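Ticket 26 — Clusetti recipe box app keeps losing my shopping list
Status: open, waiting on customer

Hi again! So I tried everything in your last reply and I'm still stuck. I signed out, signed back in, cleared the cache (twice, I was annoyed) and the list comes back fine for maybe a minute. Then it syncs and everything I added from a recipe is gone. Stuff I type in by hand stays put — weird, right?

Tablet is a Stiter, app version 5.2, home Wi-Fi. My phone does the same thing on cell data, so I don't think it's the router.

I did notice that recipes without a photo keep their items. The one I've been testing with is my pancake recipe, and it has this attached:

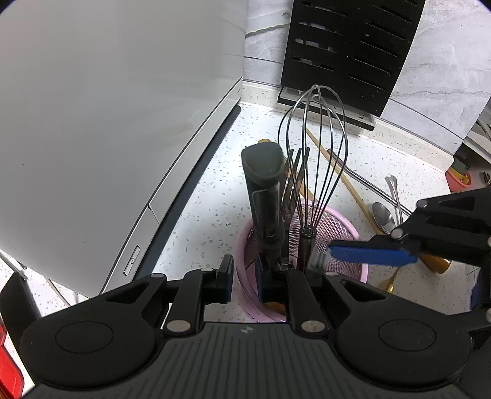
Attachment 1: recipe photo, whisk and fork in the pink holder

If I take the photo off, all 11 ingredients survive the sync. Put it back on and they vanish again. I tried a smaller copy of the same photo and got the same result.

Could you look at it from your end? The account is the one under Hoterdale household. I'd love to have this working before June — that's when my plan renews and I'd like to keep it. Thanks so much!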